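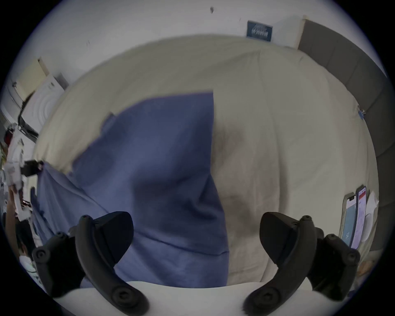
2 min read

September, bench notes, Plalport handheld gripper on trial

Day two with the Plalport and I'm still grinning. Bedding is the job I was dreading most, so we went straight to it: blue sheet over the cream duvet, grab, pull, let go, reset. Kamran did the morning block, I took over at 14:00.

Grip first. The pads are broad and angled inwards, and on thin cotton they close very nicely — you feel the cloth bunch up between the tips before the trigger bottoms out. The old Truvden used to snag on hems and I'd lose half a minute picking threads out. No snags so far today!

The view is very wide. With the fingers at the bottom you still get the bed, the wall and the headboard, so lining up on a sheet edge is easy even when I'm leaning right over.
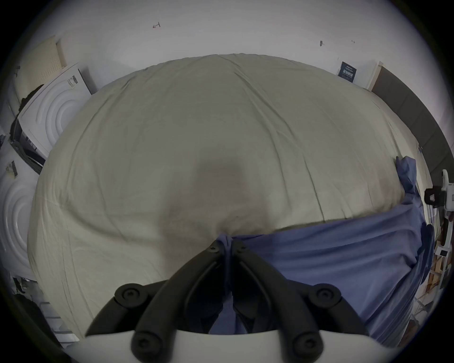 Target for the trial is 300 grabs, 100 of them on the sheet, and the rest split between towels and the duvet cover. Kamran's block came to 60, which is quicker than either of us managed on the Truvden.

Niggles: wrist gets tired on long pulls, and the trigger spring could be lighter. Aqeel Bajwa thinks Cimel sell a softer one that fits, will ask him for the part number. Also check the finger screws before each block, I forgot after lunch.

To do: same cloths with the Boiko pads. Duvet corners, which I can't wait to try. Write back to Plalport re loan extension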